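Ticket: Small drawer box, lower drawer sticks and the top knob turns loose
Opened by: Noelia Segura
Product: Tallum two-drawer desk box, cream with red knobs
Status: Waiting for part 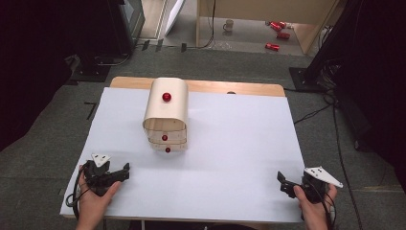
I bought this box in February from the Dobos shop in Stalville and I use it for small things, mostly paper clips and sewing needles. For the first weeks it was fine. Now I have two problems and I am not sure if they are connected.

Problem 1. The lower drawer stops when it is open 30 mm. If I pull harder it comes out with a jump and everything inside moves to the front. The upper drawer slides well.

Problem 2. The big red knob on the top turns around without end. When it was new I could turn it a little and then it became tight. I did not try to remove it. The knobs on the two drawers are firm.

What I tried already:
- I took everything out of both drawers. The lower one still stops at the same place.
- I cleaned the inside with a dry cloth.
- I put the box on another table, in case the first one was not flat. No change.

Please tell me if I can repair it at home. I prefer not to send the whole box back, the postage from here costs almost as much as the box.

Reply from Hongjun Zhong, Tallum customer help, 9:40

Hello Noelia, thank you for the clear report. I think these are two separate faults, but please check one thing first. The top knob is held by a screw that comes from inside, through the ceiling of the upper space. If this screw goes loose it can hang down and touch the upper drawer. It should not reach the lower one.

Please do this:
1. Pull out both drawers completely. For the lower drawer, lift the front a little when you come to the point where it stops.
2. Look at the ceiling of the upper space with a flashlight. Is the screw head flat against it?
3. Turn the lower drawer over and look at the two back corners. Is one of them rough or broken?

Do not use oil on the drawers. It makes the clear fronts cloudy after some time.

Reply from Noelia Segura, 14:15

I did the three steps. The screw is not flat, there is a gap and I can move it with my finger. I made it tight with a small screwdriver and the top knob is now good. It took two minutes, I feel a little silly.

The lower drawer has a small piece missing at the back left corner. The edge there is sharp. Inside the box I found a scratch on the same side — I think the corner digs into the wall. I looked for the missing piece in the box and also on the floor, but I did not find it.

Can I use sandpaper on it? I have number 200 at home.

Reply from Hongjun Zhong, 15:05

Good, then the knob is solved. For the corner, yes, you can sand it, but with very light pressure and only until it is not sharp. 200 is acceptable. Wipe the dust away before you put the drawer back.

I would also like to send you a new lower drawer, without cost. It is part 155 and it comes with its knob already mounted. Our store in Herkanholm sends parts in 12 days. Is the address on your order still correct?

Reply from Noelia Segura, 16:30

The address is correct. I sanded the corner and the drawer now opens to the end, with a little noise. I can use it like this until the new one comes. Please leave the ticket open until then — I will write when I have put it in.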